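Week 4 – clearing and wiping surfaces (notes, K. Sales)

Start with whatever is left out on top. Fruit goes back in the bowl, full cans to the fridge, opened ones get emptied in the sink first, then recycling. Don't wipe around things, lift them. Rosângela Sampaio's handout has the cloth folding, read it before class.

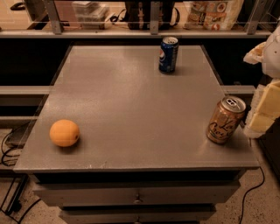
Damp cloth, back edge to front, then go along the lip – crumbs collect there. Drawer knobs last. Dry with a second cloth, wait 2 minutes befor putting anything back. Sticky rings: warm water, nearly 60 seconds under the cloth, no scraping.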